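12/8/25 - updated after Clodagh Moynihan's notes

## 4. Setting up the stock book and catalog file

Do this before you mount anything. If you skip ahead you'll end up re-numbering, see section 6.

1. Open Zilateo, pick **New collection**. Name it by country first, then period. "Kerville 1" not "my stamps".
2. Set the catalog system. Pick one and stay with it - switching later wipes the cross-references.
3. Turn on **Separate entries for mint / used**. Off by default.
4. Enter your first sheet. Start at number 101. Numbers under that are kept for covers and postal stationery.
5. Scan each page at 300 dpi, stamps face down, black card behind. Perfs dont show up on white.

**Note:** souvenir sheets get one number for the sheet, then a, b, c for the stamps in it. First day covers get their own line, linked to the set.

**Caution:** tongs only. No fingers, even for the common stuff.

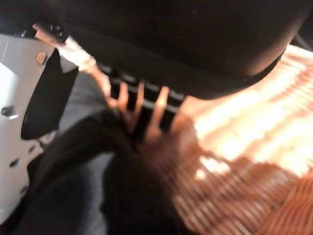 6. Check the perforation guage reading against the catalog before you save. Half a perf off can be a different printing.
7. Postmarks - type the town exactly as it reads on the cancel. Drurnomthorpe has two spellings, keep both.
8. Condition field: hinged, unhinged, no gum. Leave blank if unsure, come back to it.
9. Save, then **File > Back up**. Second copy on a different drive.

**Note on size:** Crescencio Cantero's file is at 1,263 entries and still opens fine. With scans attached, split it by period. His Sitthichai album is nearly 196 pages and gets a file of its own.

**Caution:** never import a spreadsheet into a collection that already has entries. It overwrites from the top, no warning. Import to a blank one, then merge.

Old files from before June - open, re-save, close, open again. Fixes the missing watermark column.

Next: section 5, mounts and hinges.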